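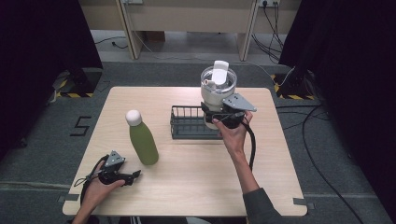 Keeping a Household Budget Through the First Year in Sindthorpe

Last updated: March
Print | E-mail this page

Readers of this blog have asked on several occasions how the household accounts were managed after the move to Sindthorpe. The present entry sets out the method in use, together with certain errors made along the way.

The starting sum was 3000, held in a separate account and intended to cover the first two months. It did not do so. By the end of the second month total spending stood at 3416, and the difference was met from savings. A review of the receipts showed that rent and heating had been estimated correctly. The excess lay almost entirely in small purchases for the kitchen and in train fares to Jarna, which had been left out of the plan altogether.

Following that review, all spending was placed under four headings: housing, food, travel and replacement. The last of these covers any item bought to take the place of one that has worn out or was left behind in the move. It is kept apart from ordinary shopping and is reviewed once a month. No purchase under this heading is made on the day it is first proposed.
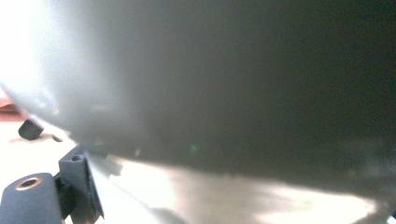

The monthly review takes place at the kitchen table, normally after supper, and is limited to one hour. Receipts are sorted by heading and entered in a ruled notebook. A spreadsheet was tried and given up, as entries were too often put off until the papers had been lost. My former colleague Rozália Pap recommended writing the running total in pencil and the closing total in ink, and this practice has been adopted.

Travel remains the least settled of the headings. A return fare to Jarna by way of Birhane is cheaper than the direct service but adds a long wait on the platform. Both routes were used during the winter. The direct service has been preferred when the journey home falls after 8 p.m.

It should also be recorded that the Guren savings plan, discussed in an earlier entry, was closed. The terms were fair, but the notice period for withdrawals did not suit a household whose costs were still changing from month to month. The balance was moved to an ordinary account.

Food spending has held steady since the autumn. Bulk buying of rice, lentils and flour accounts for part of this, and a fixed shopping list for the remainder. The figures for spring will be entered when the April heating bill has been received.

59 comments | 2 shares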